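Our Local History Project: Letters from the Sesgate Mill
Report by Vasiliki Tsolakis and Evanthia Sarantis

For our History project this fall we studied the old woolen mill at Sesgate and the people who worked there. We chose it because Evanthia's great-grandmother started in the spinning room at 14, and her family still has some of her letters.

We began in November with the letters. There are nine of them, all written to a cousin in Wornia. The handwriting was hard to read, so we typed them out first and marked any word we weren't sure of. Most of them talk about food, the cold walk to work and who was getting married. Only two say much about the mill itself. In one she writes that the noise stayed in her ears all through Sunday dinner.

Next we used the town library. The mill paid its workers every two weeks, and the pay book for one year is kept on microfilm. It lists over 100 names. We looked for the ones in the letters and found four. Women in the spinning room were paid less than men in the same room – our teacher asked us to check this again, and we did.
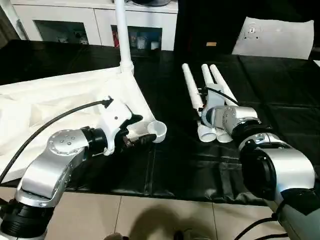 White pipe and fittings on the work table.

After the library we wrote our own pieces. Each of us wrote a letter as a mill worker, using only facts we had found. Vasiliki wrote as a girl on her first day. Evanthia wrote as an older man who had moved from Morais to look for work. It took us three drafts each, mainly to take out modern words. We also wrote a poem together about the walk to work, with one verse for each season.

We read the letters and the poem to the other history class on 1st December. The readings went well, but we were too quiet at the start and had to begin the poem again. Some students asked what happened to the mill. It closed after a fire in the dye house, and the main building was pulled down later.

If we did this again, we would start with the pay book and then read the letters, so we would know the names already. We would also like to find out who the cousin was. Her first name is in every letter, but her last name is not in any of them.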